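4.2 Fangdaten und Köderwahl

Die Angaben der Charterboote aus Batine halten wir nur bedingt für belastbar. Von 80 Logbüchern nannten 20 gar keinen Ködertyp.

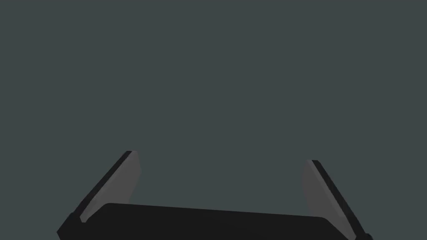
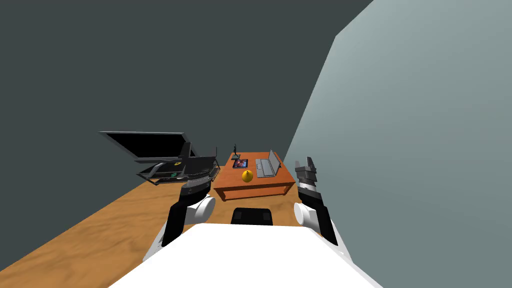 Abb. 6: Simulierte Ansichten, jeweils mit Greifer.

Dass kleine Krabbenmuster beim Fliegenfischen besser fangen sollen, stützt sich fast nur auf Selbstauskünfte. Auch der Datensatz aus Pamden (2.000 Würfe) trennt Tide und Köder nicht sauber. Ob der im September gemeldete Anstieg mehr zeigt als höheren Befischungsdruck, bleibt fraglich.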